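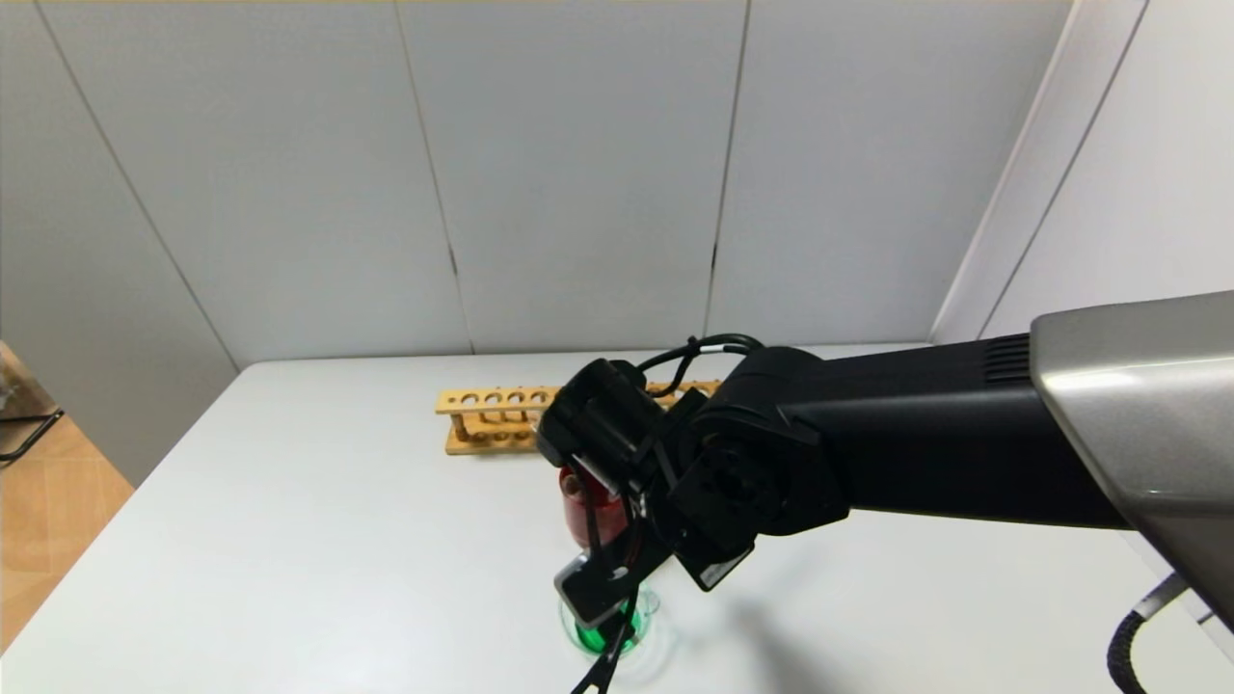
**Should the juniors have their own task at the January meet, or share the seniors' pouring task?**
They should have their own, with the pouring left to the seniors and something simpler set on the same table.

That is where Cathal and I had got to when the kettle boiled, and I promised I'd put it to the whole list before we go printing anything. Cathal's message is underneath for those who missed it. My own thoughts, for what they're worth (get a cup of tea, I do go on):

The senior task stays much as it was. The red cup is picked up and brought over to the beaker of green liquid, and the wooden rack stays on the table behind, lying down, so the arm has something to mind itself around. I'm very fond of this one! It looks like nothing at all until you try to write it, and then you find out how many small decisions go into holding a cup over a glass. The Dornness crowd spent four evenings on the wrist angle alone and came away delighted with themselves.

For the juniors I'd suggest moving an empty cup from one taped square to another – three goes each, best one counts, and no liquid anywhere near them. Gashaw school has eleven-year-olds coming who have only ever used the block editor, and I'd love them to go home having finished something.

Marks out of 100 for both, please. Last time we had two scales going and I was adding up on the back of a raffle ticket.

> On 2018-08-16, Cathal Ó Briain wrote:
>
> Hi all,
>
> Mornent have said yes to the hall, same room as before. Can we settle the tasks soon? Bodell want to know whether their younger team is pouring or not, and I didn't like to guess.
>
> Also, who has the spare beakers?
>
> Cathal

The beakers are in my hall press, Cathal, behind the hoover. I'll drop them over to you with the tape.

All the best,
Declan Dolan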